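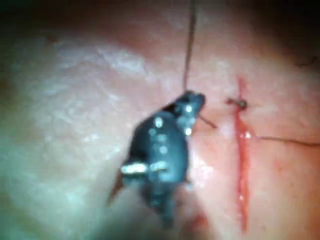

Kiltach hospital to open sleep and breathing clinic in January

Patients in Kiltach and the surrounding villages will be able to have overnight sleep studies closer to home when a new clinic opens at Kiltach General Hospital in January.

The hospital board approved the plans at its meeting on June 13, 2019. The Sleep and Breathing Clinic will occupy the former day ward on the first floor of the Cosby Wing, next to the outpatient department. Building work is to start after the summer and will not affect appointments in other parts of the hospital.

At present, adults referred for an overnight study must travel to Ernham, a return journey of over 300 kilometres for those living furthest north. A small number of home testing kits are lent out from Kiltach, but patients whose results are unclear are still asked to attend Ernham in person. The board heard that many people decline the appointment on account of the distance, particularly in winter, and that some are not referred a second time.

The clinic will have 12 single bedrooms, two of them suitable for wheelchair users, and a separate room for a relative or carer to stay overnight where this is needed. Studies will be carried out on four nights each week. Daytime sessions will be held for people who already use breathing equipment at home and need their masks or settings checked.

Once fully staffed, the service expects to see 4,000 patients a year, including follow-up visits. It will accept referrals for suspected sleep apnoea, restless legs, narcolepsy and long-term insomnia. Patients must be aged 16 or over. Younger patients will continue to be seen by the children's team at Ernham, and there are no plans to change that arrangement.

Recruitment of a lead consultant, two specialist doctors and a team of sleep technicians will begin shortly. Technicians without previous experience of sleep medicine will receive their training at Ernham before taking up their posts. The hospital has also agreed that staff from the two sites will meet each month to discuss complex cases.

Funding for the building work has been provided jointly by the hospital and the Muli Trust, which has supported respiratory care in the district for many years. Running costs will be met from the hospital's own budget.

Patients who already have an appointment at Ernham should attend as planned. Those on the waiting list when the clinic opens will receive a letter offering a choice of hospital, and will keep their place on the list whichever they choose. There is no need to contact the hospital or a family doctor in the meantime.

Drawings of the new rooms are on display in the main entrance of Kiltach General Hospital until the end of the month. Comments may be left at the reception desk or sent in writing to the Patient Services Office.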